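Kemunance > ギャラリー > 卓上のもの
最終更新：2021年12月21日（火）
シェア 71　コメント 326

テーブルクロスと、その上にたどり着いたものたち

テーブルというのは、食事をする場所だと家具屋は言う。うちではここ何年か、食事はテーブルの端で行われ、残りの面積は別の目的に使われている。どんな目的かと聞かれると困る。置いたから、ある。
このページは、そうやって卓上にたどり着いたものと、その下に敷かれてきた布の写真をまとめたものだ。十月に始めて、毎週ひとつ足すつもりが、足したり足さなかったりで年末になった。並び順は撮った順ではなく、私が思い出した順。間違いに気づいた方はコメント欄で教えてください。直すとは約束しません。

1　生成りの麻布と急須
買った日のうちに茶をこぼした。洗えば落ちるという店の説明は、洗った人にしか検証できない。私は急須をしみの上に置くことにした。以来、この急須の定位置は動いていない。

2　ビニールのクロス、花柄
実家から送られてきた。拭けばきれいになる点では歴代で一番優秀なのに、腕が貼りつくので夏に引退した。花の種類については家族の間で意見が割れている。母は牡丹だと言い張り、父は見たことがないと言う。十五年はその上で飯を食っていたはずだが。

3　布なし、天板のみ
二週間だけ試した。木目が美しい、と初日の日記に書いてある。三日目の日記には輪じみのことしか書いていない。

4　Ploveckの紺無地
落ち着いた色で、何を置いても様になる。白い猫の毛も様になる。うちに猫はいないので、毛はおそらく私のセーターのものだと思う。コロコロを片手に夕飯を食べる生活が続き、冬の途中で押し入れに移ってもらった。

5　紺無地、その後
押し入れから出したら折り目がついていた。アイロンをかけるほどの熱意はなく、辞書を重石にして一晩待った。朝になると折り目はそのままで、辞書の跡が増えていた。

6　みかんと電卓
みかんは食べるもの、電卓は家計簿をつけるもの。どちらも真面目な目的で置いたのに、みかんのほうだけが着実に減っていく。画面の「342」が何の合計だったのか、いまだに思い出せない。消すのも怖くて、しばらくそのままにしてあった。

7　電池の切れた時計、ねじ、もう一本のねじ
ねじがどこから外れたものかを調べるまで捨てられない。調べるまでもなく、そのうち何かが傾いて教えてくれるだろうという考えで置いている。いまのところ家じゅうの家具はまっすぐだ。それがかえって不安。

8　Clavskaの小皿
一枚だけ買うつもりで出かけ、一枚だけ買って帰った。めったにない成功例なので載せておく。後日もう一度行って三枚買った件は、別の買い物として処理した。

9　ペン立てと、ペン立てに入っていないペン
ペン立てには耳かき、割り箸、乾いた糊が入っている。ペンはその周りに寝ている。入れる場所を用意すると、入れるものがそこを避けて通るらしい。ペン立てを買い足そうかと一瞬考えて、やめた。割り箸が増えるだけだ。

10　Awasthiのカタログに載っていたとおりの食卓を目指した日
皿、ナプキン、枝ものを挿した瓶。枝は近所の遊歩道で剪定されて落ちていたのをもらってきた。カタログとの違いは、背後に洗濯物があることと、私が写り込んでいること。どちらも努力で消せるはずのものだが、この日はもう疲れていた。料理は写していない。うどんだった。

11　鍵の置き場
帰ったら必ずここに置く、と決めたところ。決めた翌朝に撮った写真なので、鍵は写っていない。上着のポケットにあった。いまは爪切りの置き場になっていて、こちらは一度もなくしていない。

12　方眼の布、梨ほか
最後の一枚は、薄いグレーがかった白に細い黒の線が引いてある布。方眼の布には、置いたものが全部まじめに見えるという効能がある。梨ひとつでも、なんだか測られているようだ。黄色い梨は左の奥にひとりで立ち、ほかの面々とは口をきかない間柄らしい。話し合いの席についているのはピンクの立方体と、ベージュのボトルと、青緑のマーカーのほう。マーカーは寝そべったまま参加している。議題はたぶん、だれが片づけるか。

方眼の布について、質問が多かったのでまとめて書いておく。

まっすぐ敷けるか。敷けない。無地なら曲がっていても黙っていてくれるのに、方眼は曲がっていることを線で知らせてくる。天板の縁に一本の線を合わせ、よし、と思って反対側に回ると、そちらでは別の線が縁になりたがっている。両側を行き来しているうちに腰が痛くなるので、どちらか片方を正面と決めてしまうのがいい。客にはそちら側に座ってもらう。

しわは目立つか。目立つ。無地のしわはただのしわで済むが、線があると、ゆがんだところが地図の等高線のように読めてしまう。前に垂らした部分はとくにそうで、まっすぐだった線が波になる。私は途中から、これはこういう柄だと思うことにした。垂れたところまでアイロンをかける人を尊敬はするが、家に呼ぶのは緊張する。

片づけに役立つか。方眼があればものをきちんと並べるようになる、と期待して敷く人がいるようだ。私もその口だった。最初の晩は箸も醤油差しも線に沿わせ、なかなかの眺めだった。次の晩には箸だけになり、その次は線のことを忘れていた。マス目に合わせて散らかすという技術が身についただけで、散らかる量に変わりはない。ただ、散らかり方をひとに説明するのは楽になった。「そっちの眼鏡、右に四マス」で通じる。家族からの評判は、まあ、ふつう。

洗濯はどうか。普通に洗って普通に干している。干すときに物干し竿と線が平行かどうかを気にし始めると出勤に遅れるので、見ないようにしている。

丸いテーブルにも合うか。試していない。考えただけで少し疲れた。

果物は何が映えるか。これも聞かれた。みかんは転がって線を無視するし、ぶどうは線を隠す。バナナは反り具合が線のせいでよくわかって、本人が気の毒になる。りんごは可もなく不可もない。梨は、丸いくせに立っていられる点がいい。下が広くて上が細いので、なんとなく腰を据えた感じが出る。立方体については、果物ではないものの、この布の上では一番の優等生だと思う。角がある者は方眼に強い。

来年の布はまだ決めていない。紺無地が押し入れから戻りたそうにしているけれど、辞書の跡をどうするかという問題が残っている。水玉はどうかという意見も届いていて、検討するとは返した。水玉の上で眼鏡の位置をどう説明するのか、そこだけ誰か考えてほしい。

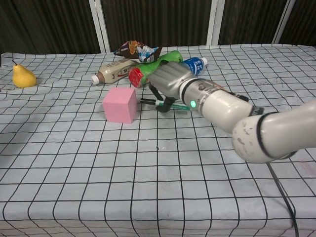

Jirayu Onsri：うちも方眼の布を敷いて二年になりますが、縁に合わせるのは一週間であきらめて、わざと斜めに敷いています。最初から斜めなら、ずれても家族に気づかれません。しわのほうは霧吹きをして手で伸ばすだけでもだいぶましになりますよ。水玉には反対です。前に使っていて、落とした豆が一晩見つかりませんでした。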